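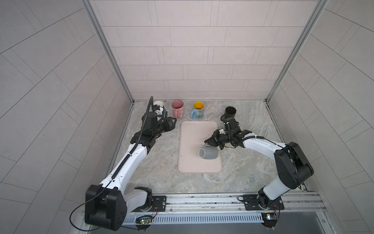 Tiled bench with marbled surface, white mug towards the back wall.

Restent Gift Hampers - progress report for October
Prepared by Bergþóra Kvaran for Detlef Lammers, Vanhove

Orders
We sent out 3178 hampers in the period, mostly birthday and thank you orders, with new baby hampers a steady third. Corporate orders were slower than planned until the Prornley account came back in the last fortnight with a repeat of last year's staff gifts. They have asked for the same contents, a different ribbon colour and one card per department instead of one per person.

Sympathy hampers are now listed on their own page. Customers had been ringing to ask whether we did them, and those calls have mostly stopped.

Delivery
The Plasar run moved to a 6 am pickup. Grímur Eyvindsson looks after this and reports fewer afternoon calls from people asking where their parcel is. Saturday delivery is still not offered outside the metro area. The courier's quote came in too high and we have not taken it further.

Breakages remain a sore point. Jars are fine, but the biscuit tins dent when they are packed on their side. We have changed the insert and will be able to say more once the Christmas stock has gone through.

Stock and suppliers
The cellophane order arrived short by 10 rolls and the balance is due Monday. We have 300 of the large willow baskets on hand, which covers us to the end of November at the present rate. Baldur Brøndum has found a second grower for dried flowers and the samples were good, although the lavender dropped a lot in transit.

Staff
Ketill Norðdahl has started on the packing bench and will move to customer enquiries after Christmas. We are still advertising for 4 casuals. Two people have been interviewed and one has accepted.

Spending
The grant money set aside for the website has nearly all been used. The remaining work is the gift message box, which still trims long messages at checkout - the developer has it on her list. No funds have been moved between budget lines.

Next period
Christmas catalogue to the printer, cut-off dates on the website, and a price for the Prornley cards. I would also like a decision on the cool room lease before the summer chocolates are ordered.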